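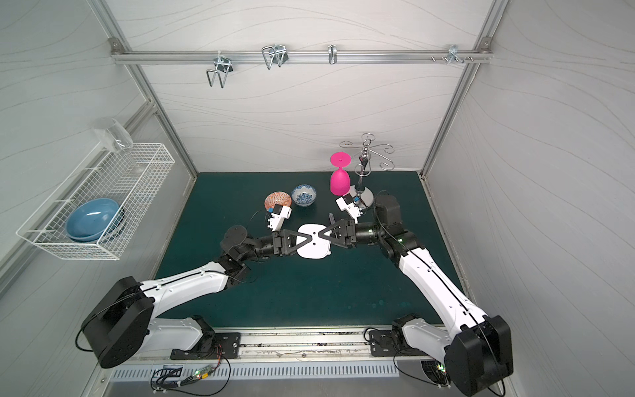

Search this site... Go

Dishes day at Canstead

Quick post, sorry, will tidy up the wording later. Finally got the crockery corner sorted - plates, bowls, the odd glass, all the stuff that had been living in boxes since January. Irja Huttunen wanted everything within reach of one small table and nothing stacked on the floor. Fair enough.

Blue plates in the white mesh basket on the wall. One on top of the other, darker one underneath. Very handy spot.

Bowls out on the table, orange and white patterned next to the blue floral. Not a set, never were. Thaís Furtado says leave them together anyway and I agree, the colors are nice.

Bright magenta wine glass, stored upside down. Keeps the dust out. Hagos wants more in this color if anyone sees them going cheap.

Cup stand, chrome, round base and curly hooks at the top. Mugs still to come, Tekle has 8 of them wrapped up in newpaper somewhere.

Bar along the back wall with chrome hooks. Might get a dish towel, might get ladles, we havent decided. Suggestions to Hiwot please.

More when the shelf from Juvdale gets here.

Posted 18/05/2026
Filed under: Around the Table, Cups & Plates

Recent galleries
Berhe teapots, second batch
Kemosano cutlery drawer
Juvdale shelf, before painting
Jars and lids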